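So I finally took my grandmother's ring in for an appraisal this week. Four jewelers, four different answers.

The first one barely looked at it. The second, Maricel Macapagal, kept it under the loupe forever and said the sapphire is natural but has been heated at some point – fine by me, I'm never selling it.
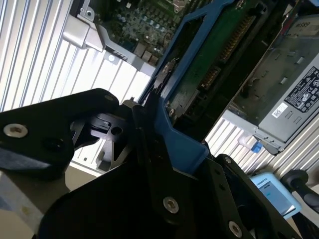 Number three offered me $200 on the spot. For the whole ring!! Number four said to insure it for $1000 and get the prongs redone before I wear it again.

Prong work is $100 at Maricel's shop, so I left it with her. Should have it back before Christmas – if anybody has had old white gold retipped, tell me how it held up?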